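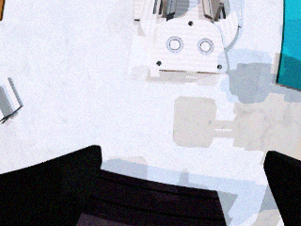
One shopper on Kokkinos Street says she'd rather have the old bus stop back than any amount of new parking, and she isn't alone going by the comments left at the counter in Kaltero Hardware.

News > Local > Streets

Kokkinos Street stop to stay shut till May

The stop outside the hardware store was due back this month. Now it's May. Crews hit an old water main under the curb and have to reroute it before the new sidewalk goes in, the city says.

Until then the 16 bus runs straight past. Nearest stops are at the library and at Fonex Plaza, a 9 minute walk uphill if you're coming from the clinic. No shelter at the plaza one. No bench either.

The work is part of the Undent project, which takes out the old loading bays on both sides and adds parking, wider sidewalks and a crossing by the bakery. A petition asking for a temporary stop had 558 names on it by noon. Several signers wrote that they use the bus to get to dialysis or to work the early shift.

The city says a temporary stop was looked at and turned down becuase the lane is too narrow with the fencing up. Riders want the fencing moved back after 4 p.m., when crews go home. No answer on that yet.

Stores remain open. Deliveries in the alley only, before 10 a.m. Parking on the north side is closed the whole block, and the meters there are bagged so dont pay them.

Drop-in session on the plans at the library, 6 p.m., side entrance.

Related
Water shutoff on Mill Lane extended
Library changes evening hours
Bakery crossing: what the plans show
Route 16 riders asked about Sunday service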